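Camevmont held at home as Sopacua fight back for a point

Camevmont let a two-goal lead slip on Saturday and had to settle for a 2-2 draw with Sopacua, a result that leaves them in third place going into the cup break.

Everything the home side wanted from the afternoon came in the first half. Cornel Dobre headed in a corner from the left to open the scoring, and just before the break he turned in a low cross from Ksawery Ziółkowski to make it two. Sopacua had barely managed a shot by then, and the crowd of 749 at Grulo Park went off for coffee in a good mood.

The second half was a different game. Sopacua coach Kenneth Innes sent on an extra forward and asked his fullbacks to push up, and Camevmont stopped keeping the ball. Their clearances kept coming straight back. The first Sopacua goal came from a free kick that the Camevmont wall failed to block, and the equalizer arrived in the closing minutes when a long throw was flicked on at the near post and bundled over the line.

Camevmont claimed a foul on their goalkeeper. The referee spoke to his assistant and let the goal stand.

"We sat back, and I didn't ask them to sit back," Camevmont head coach Vernon Friesen said. "When you are two up at home you have to go and play. We gave them the throw-in that led to the second one with no pressure on us at all. I've watched it again and I don't think it was a foul, so I'm not going to complain about that."

Innes said he had come close to making his changes before halftime.

"I wanted to give the starters a few more minutes to sort it out," he said. "They didn't, so we changed it. A point here is a good point – we lost by three on this field in March."

Ziółkowski went off late in the game with a tight hamstring. Friesen said the winger walked to the dressing room without help but would miss training until Thursday, when the medical staff will look at him again. Left back is also a concern, with the regular starter one yellow card away from a suspension.

The draw was Dobre's first start since his ankle injury. He played all but the last few minutes and said afterward that he had felt fine until the hour mark.

"My legs went a bit," he said. "I'd have liked a third. I had the chance right after the break and I hit it straight at the keeper."

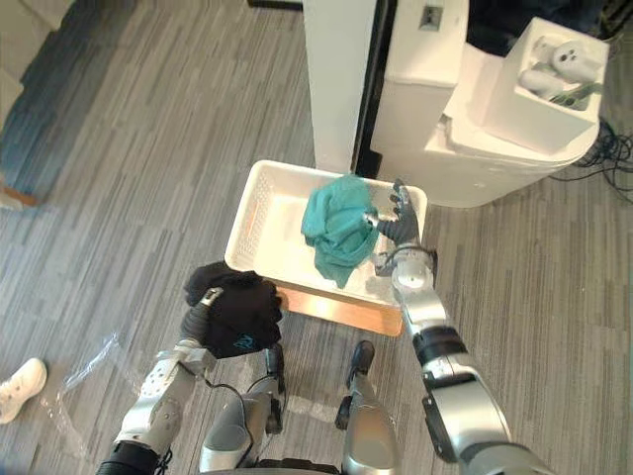

Agnes Fjeld
Soccer reporter

Published 2025-10-28

Camevmont now have a weekend without a league game before they travel to Wado, who won away on Sunday and moved up to fifth. The club has sold 231 tickets for the away end so far and will run buses from the main parking lot. Seats on the buses have to be booked at the ticket office in advance.

Sopacua stay in the bottom half but are unbeaten in their last three. They are at home next, and Innes expects to have his captain back from suspension for that game.

The reserve match between the two clubs, called off last week with a waterlogged field, has not yet been given a new date.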